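Let the Leftovers Be Leftovers

I would like to speak up for the second-day dinner. The plain one. The same chili you ate last night, out of the same container, in a bowl, with maybe a fresh handful of cheese if you're feeling fancy. I love it! I look forward to it all afternoon! And I'm tired of being told that I ought to be turning it into something.

You know what I mean if you spend any time on food blogs (and I spend way too much time on food blogs). Every roast chicken now comes with homework. Night one is the chicken, and night two is the chicken enchiladas, and night three is a soup, and by night four you're supposed to be folding the last sad shreds into puff pastry with cranberries. They call it "cook once, eat all week." I counted up the steps in one of those plans a while back and I was cooking every single night! I was just cooking with older chicken.

My friend Macarena Herrero is a big believer in the makeover dinner, so I'll try to be fair, because she's a better cook than I am and she'll read this. Her argument is that people get bored. Her kids will eat meatloaf on the first night and treat it like an insult on the second, but if she crumbles it up with tomato sauce and puts it over spaghetti, they clean their plates. Okay! That's a real thing and I've seen it happen at her table. I've eaten the spaghetti. It was great.

But she also told me it took her 70 minutes, start to finish, and she had a sink full of pots afterward. To serve meatloaf that was already made! I had the same night she did, more or less, and my family had microwaved lasagna and we were all on the couch before the local news was over.

I grew up on plain leftovers. My mother made a giant pot of something at the start of the week and we worked our way down it like it was a job. Red beans, usually, or beef stew with those carrots that go all soft and sweet by the third day. She never once gave it a new name. If you asked what was for supper she said "stew," and if you said "again?" she said "again," and that was the end of the discussion. I don't remember feeling deprived. I remember that the stew got better, and I remember she sat down with us, which a lot of my friends' moms never seemed to do, because they were always up getting the rolls out.

And stew does get better! So does chili, and curry, and most anything with beans in it, and lasagna most of all. I will fight anyone on lasagna. First-night lasagna slides all over the plate and burns the roof of your mouth. Second-night lasagna stands up in a nice square and you can get a crispy edge on it in a skillet if you have five minutes. Why would I want to do anything else to it?

I tried the other way, I really did. Last August I got it into my head that I was going to be an organized person, and I signed up for Nandora, which is one of those meal planning apps where you tell it what's in your fridge and it tells you what to make. I paid for the whole year (don't ask). The recipe collection had 2,413 ideas for leftovers alone. I'd type in "rice, half an onion, pork chops" and it would come back with stuffed peppers. I didn't have peppers! So I'd go out and buy peppers, and then I'd have leftover stuffed peppers, and leftover peppers, and the app would get all excited and suggest a frittata.

We moved in the middle of all this, too, only across town, but a move is a move. I was packing up the bedroom and the hall closet during the day and chopping celery at night for some kind of pork chop hash.

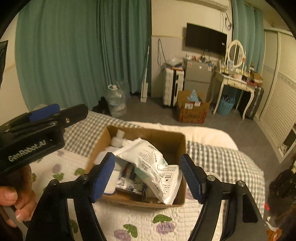 One more box, up on the bed where I could reach it.

Somewhere in that stretch I just quit. I opened the fridge at six o'clock, looked at a container of cold pork chops and a container of rice, and put them on plates. Salt, pepper, a spoonful of applesauce. My husband said, "Oh good, the pork chops." He meant it! He'd liked them the night before and he was happy to see them again. I stood there thinking about all that hash.

I think part of what bothers me is how the makeover dinner makes regular food sound like a problem. The word I keep seeing is "boring." Are you stuck with boring leftovers? Well, no, I'm stuck with a very nice pot roast, thank you. I made it yesterday and it took all afternoon and I picked out the onions myself. It hasn't done anything wrong.

Now, somebody is going to bring up waste, so let me get there first. Gaspard Chevalier from our old street used to say that people throw food out when they can't face it a third time, and that a bit of reinvention saves it from the trash. Maybe at his house. At mine, the food that got thrown out was the stuff I was *going* to do something with. The half a rotisserie chicken that was going to be pot pie. The mashed potatoes I was saving for potato pancakes, which I saved and saved until they had a smell. If I'd let myself eat them as mashed potatoes they'd have been gone by lunch the next day. Big plans are hard on a refrigerator.

There's a cost side as well. I don't keep a careful budget, but I can read a receipt, and I noticed that every "free" second dinner had me running into the Brenberg market for tortillas and sour cream and a bunch of cilantro I'd use one fourth of. One time I spent 20 dollars dressing up the end of a ham. I could have bought another ham! A little one, anyway.

I do have rules, so don't think it's a free-for-all over here. Fish gets eaten the night it's made, because I have to live in this house. Anything fried goes back in the oven or the toaster oven, never the microwave. Pasta gets a splash of water before it gets heated up. Rice goes in the fridge right after supper and gets used up fast, and gets heated until it's steaming. And nobody has to eat the same leftovers as anybody else, so on a good night the table looks like a very small cafeteria, with one person having chili and one having the last of the pad thai and me with a baked potato and whatever's left in the gravy boat. I think that's a lovely dinner! Everybody gets what they want and I washed four forks.

I'll make a few exceptions for the other side, too. Fried rice is wonderful and it truly needs old rice. Turkey sandwiches the day after Thanksgiving are probably better than Thanksgiving. Bread pudding, yes, any time, come on over. Su-chen Hsu brought a noodle soup to our potluck that she'd made with the bones and ends of a roast duck, and I had two bowls and thought about having a third. I asked her for the recipe and she laughed and said there wasn't one, she just puts the bones in a pot when she's doing other things in the kitchen. Well, I'm all for that. That's an old, sensible way to cook and it doesn't come with a chart.

What I can't get behind is the idea that a person who reheats a plate of spaghetti has somehow given up. I got a comment on here, the last time I mentioned our leftover nights, that said it was sad my family didn't get a "real" meal. Sad! It was pot roast! They'd have called it real if I'd wrapped it in a crescent roll from a tube and baked it for half an hour.

You know who never apologizes for leftovers? Restaurants. There's a little Greek place near the new house called Tzanetos, and the owner, Kosmas Tsakiris, told me straight out that he makes his moussaka the day before because it cuts better and tastes better. People drive across town for it. They are paying good money for second-day moussaka and they're thrilled. I ordered it, took half home, and had it for lunch the next day, which made it third-day moussaka, and I ate it standing at the counter straight out of the box, and I'd do it again this minute.

So if you have the energy and you like the puzzle of it, go right ahead and make your enchiladas. I hope they're delicious (save me one). But if it's been a long day and there's a perfectly good container of something sitting on the second shelf, take the lid off and heat it up. Put it in a bowl you like. We're having chili tonight, same as last night, and there's enough for tomorrow if my son doesn't get to it first.

Contact | Privacy | © The Second Shelf. All rights reserved. | Back to top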